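Rinik 缶収納セル データカード兼セットアップ手順

概要
Rinikは、シミュレーション上の単腕セルで収録した操作データセットである。対象タスクは、赤い缶を白いキャビネットの引き出しに収めること。収録エピソード数は219、うち17は検証用として分離してある。本書ではデータの構成に加え、セルの初期化、グリッパの調整、収録中の保守を扱う。シーン定義はZirkadel、アーム制御はTusodenの各リポジトリに置く。

セル構成
・単腕マニピュレータ、黒色グリッパ
・木目の作業面
・白いキャビネット、棒状ハンドル付き引き出し
・トースター、円筒容器、小物(配置物として使用)
・缶(操作対象)

トースターと円筒容器は操作対象に含めない。アームの経路を制約し、遮蔽を生じさせる目的で置いている。位置を変更した場合は、衝突形状も必ず再生成すること。表示メッシュだけを動かすと、見た目は正常でも指先が何もない箇所で停止する。

初期化手順
1. Zirkadelでシーンを読み込み、物理演算を一時停止する。
2. 引き出しの関節値を全開に設定する。閉状態から始める派生タスクは本データに含まない。
3. 缶を作業面に直立させ、300ステップ静定させる。
4. Tusodenの制御ノードを起動し、原点姿勢を確認する。
5. 指の開閉を2回行い、指令値と関節値の差を記録する。

手順3を省略すると缶がわずかに沈み込んだ状態で始まり、把持の直後に跳ねることがある。静定後も缶の速度がしきい値を下回らないときは、シーンを読み直す。

グリッパの調整
把持は缶の側面を両側から挟む姿勢を基準とする。閉じ指令は位置制御で与え、接触を検出した時点で力制御に切り替える。切り替えが早すぎると持ち上げ中に缶が滑り、遅すぎると指が缶の衝突形状に貫入する。
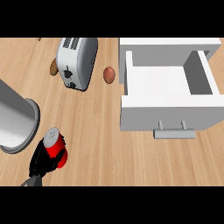 貫入が出た場合は、まず指先パッドの接触剛性を下げる。摩擦係数は最後に触る。摩擦を先に上げると滑りは消えるが、解放時に缶が片側の指に張り付き、落下位置がばらつく。調整値はgripper.yamlのcontact節に保存し、変更のたびにリビジョン番号を上げる。

投入と退避
缶は引き出しの開口部の上まで運び、指を開いて解放する。缶の最終姿勢は問わない。成功判定は次の条件をすべて満たした場合とする。
・缶の重心が引き出しの内側にある
・缶とグリッパの間に接触がない
・缶の速度がしきい値以下

解放後のアームは、引き出しの側板に触れない高さまで上げてから横へ抜く。旧版の退避経路は手首が側板をかすめ、引き出しの関節値を動かしていた。現行版では経由点を一つ追加した。 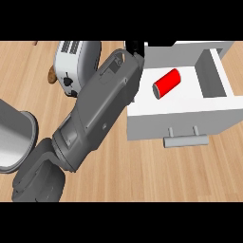 Anika Ridgewayからは、横倒しの缶を成功に数えるなら、直立で収まったエピソードと区別できるラベルが欲しいとの指摘があった。後処理で姿勢から計算することはできるが、利用者ごとにしきい値が違っては比較にならない、という意見である。これを受け、次版のメタデータにfinal_poseの項目を設ける。値はupright、lying、otherのいずれかとする。

収録中の保守
・原点のずれを起動時に確認する。許容値を超えたら制御ノードを再起動し、手順4からやり直す。
・引き出しの関節に減衰を設定していない古いシーンファイルは使わない。
・手首関節の指令が飽和したエピソードは削除せず、saturatedの印を付ける。
・衝突形状のキャッシュは、シーンを編集したら消去する。

データ形式
各エピソードは画像列、関節値、グリッパ指令、缶の位置姿勢、成功判定からなる。画像は上下に黒帯の付いた状態で保存されている。学習時に切り落とす場合は、Melisの前処理スクリプトでcrop_bandsを有効にする。カメラの内部パラメータは黒帯を含む画像に対する値なので、切り落とした後は主点の補正が必要になる。

既知の問題
・円筒容器の縁付近を指が通過すると、接触計算が不安定になることがある。
・缶を転がした後に復帰する動作は少ない。
・引き出しの奥の壁に缶が接したまま終わった場合、速度判定が遅れる。

変更履歴
11月版:退避経路の経由点を追加。接触剛性の既定値を変更。検証用の分割を固定。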